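I've had the Sireck kitchen scale since December, so this review is late, but I wanted to live with it through a few seasons of bread before I said anything. Short version: I like it a lot, and I'd buy it again with one big complaint.

I bake maybe twice a week, mostly sourdough, and my old Gravo had started drifting (you'd put flour in, walk off to answer the door, and come back to a different number!). My neighbor Gert Mahlangu swears by his Slanina, but that one cost $76 and I couldn't quite talk myself into it. The Sireck was $51 with shipping.

## What I like

- It's quick. Pour, look, done - no waiting for the digits to settle.
- The tare button is big and clicky, so I can hit it with a doughy knuckle.
- It doesn't shut itself off for 8 minutes. My Gravo gave up after one, always halfway through the salt.
- It reads in single grams even with a heavy bowl on top. My dough plus bowl last weekend came to 1734 grams and it didn't blink.
- It's thin enough to live in a drawer, and with counters like mine I need that.

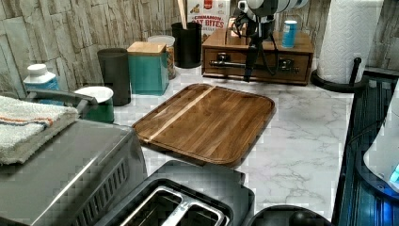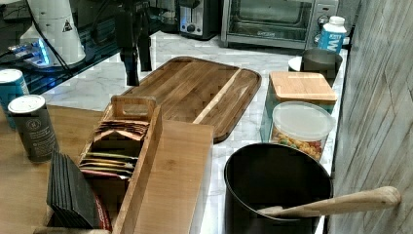
## What I don't

The display. Oh, the display. Put a wide mixing bowl on this thing and the numbers vanish underneath it, so you end up crouching with your cheek practically on the counter. The Skindus my sister has comes with a pull-out screen, and I'm jealous every time I bake at her place.

It also beeps. Every button, every time, and there's no way to turn it off that I've found. If you feed a starter at 5 in the morning with people asleep down the hall, keep that in mind.

And the feet are slippery. I put a damp dishcloth under mine and it stays put now.

## Would I get it again?

Yes, for bread. For coffee I'd want something that shows tenths of a gram, and this doesn't. Four stars, and I'd give it the fifth if they'd fix that screen.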